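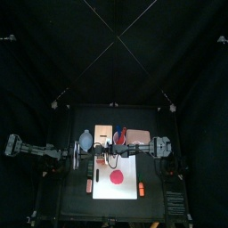

March 24, 2018. Evedside workshop, glaze notes, second shelf. I continued today with the matt series from October, because Fulton asked again for a pink which stays soft and does not go brown at the edges. I mixed 2 batches with the Leser stain, one at the usual strength and one a little weaker. The weaker one is closer to what I want. For comparison I keep in mind the pink of the cup with the blue and red utensils in it. The peach of the flat board beside it is already too yellow for this order, but Elaine Assunção likes it and I will make a tile in this direction also.

Sieving was slow. The Degefa frit had lumps again and I passed it twice. Please, whoever opens the next bag, write the date on it.

Test tiles: 17 in total, numbered on the back with iron oxide. Number 9 has a thumb mark, do not judge it. Tiles 12 to 17 have a thicker coat, dipped for a count of five.

Bisque weight of the big bowl is 2980 g. It took up water very quickly, so I think the bisque was fired too low. To check with Elaine which programme she used.

The kiln room was at 51 per cent humidity in the morning, better than last week. The lower cone shelf has a crack at the left corner. I turned it over and put only light pieces there.

Still to do: wash the pink sieve bucket, order more wax, ask Fulton if the inside of the cups should be white or the same pink.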